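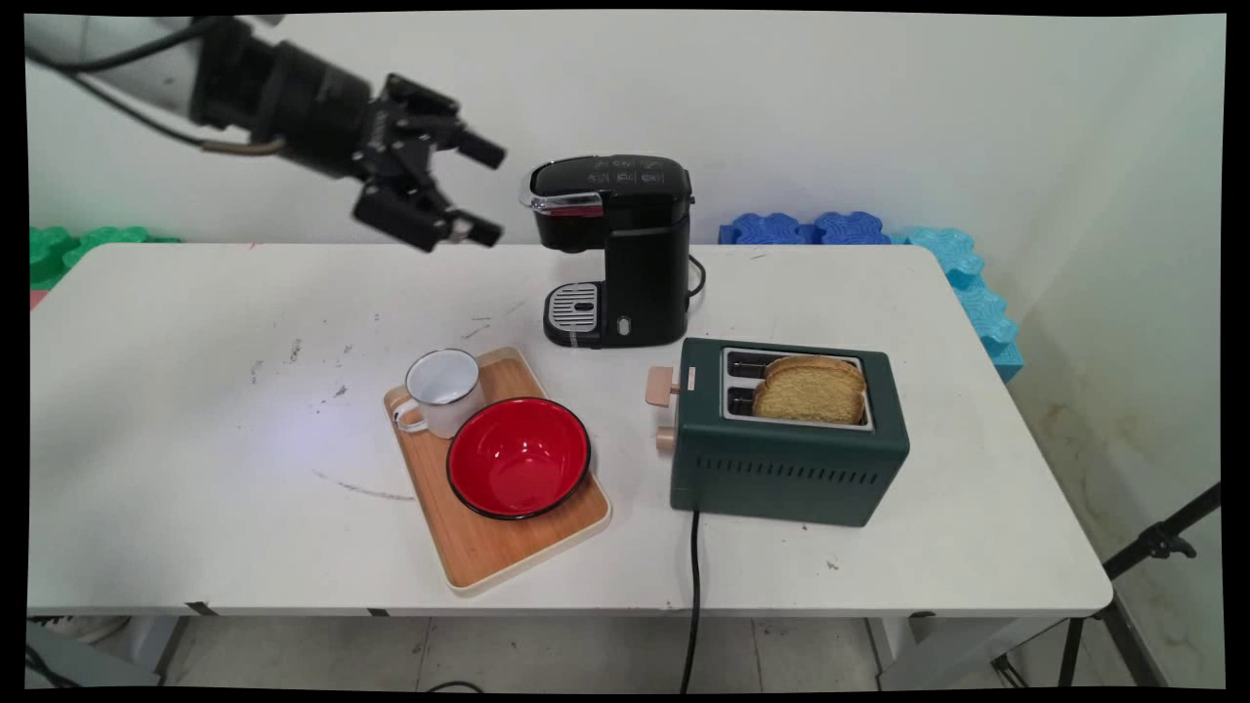
Riton opens its breakfast corner to guests all day

19 January 2023 – I run the front desk and most of the kitchen at Riton, our small guesthouse on Bekeso Street, and I get to share some happy news. Starting this week, our self-serve breakfast corner stays open from 6 in the morning until the last guest goes to bed!

We tried it out in December with a plain white table, a single-serve coffee maker and a two-slot toaster (dark green, and I love it more than a person should love a toaster). Guests kept asking if they could come back for toast at ten at night. Well, now they can.

So how does it work? Take a wooden tray, put a mug and a bowl on it, make your coffee, drop in your bread and carry the lot wherever you like – your room, the porch, the big chair by the window if you get there first. We picked enamel for the mugs and bowls, and the red bowls have already become a favorite with the kids. Please bring the trays back when you're done, we do run short on weekends.

Bread comes from Sheikh Bakery, two doors down, and it's delivered fresh every morning. They make us a white loaf and a seeded one, and for late risers there's a second drop at 2 in the afternoon. The coffee is from Telance, a local roaster, in a medium roast and a decaf. Butter, jam and oatmeal are in the cupboard by the door, and milk is in the little fridge.

The breakfast corner is included in every room rate, with no sign-up. Neighbors who aren't staying with us are welcome too, for $4 a visit, payable at the desk.

Come by and see us at 496 Bekeso Street. For press questions or a visit, call or stop at the front desk any day and ask for the kitchen – I'll be the one with crumbs on my sleeve.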